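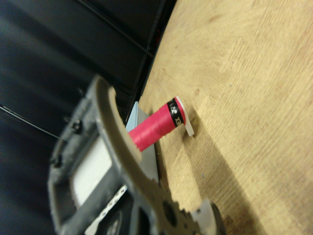
4 December 2019

Since the summer I go to a small theatre group in Grosora, and last week we opened our new piece. It is called Lolulico and it is made for 2 performers and one long rope. I did the sound and a part of the lights, so I saw it only from the side, between the black cloth and the wall.

The work began in January with a text that had 400 lines. We kept very few of them. The director said that the audience must have time to look, and at first I did not agree with her, because I liked the words very much. In the last rehearsals I understood it better. When the performers are silent and the rope is pulled over the floor, one hears it like rain.

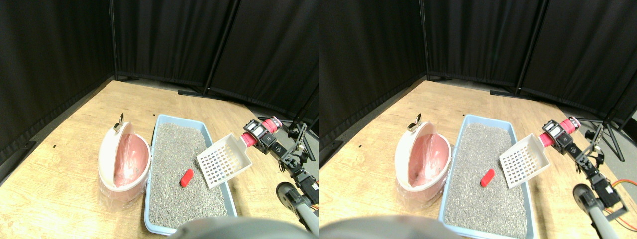
The table with the litter tray and the pink and white bin.

After the first evening there was a talk with the audience in the foyer. An old man asked why the lamp goes off before the end. I had to say that it was my mistake, and he answered that I should please keep it. So we kept it, and now it is in the cue list as number 7.

We played in the Cloranex hall, which is cold and has a bad echo. I put two speakers under the seats and this helped a little.

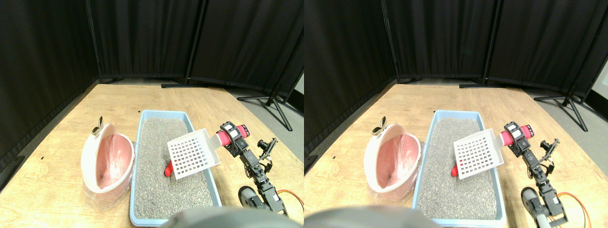 The next place will be smaller, and I am glad of it. For a smaller room I must make the music new, above all the middle part, where the low tone is too strong. If somebody has experience with sound in rooms with a stone floor, please write to me under this post.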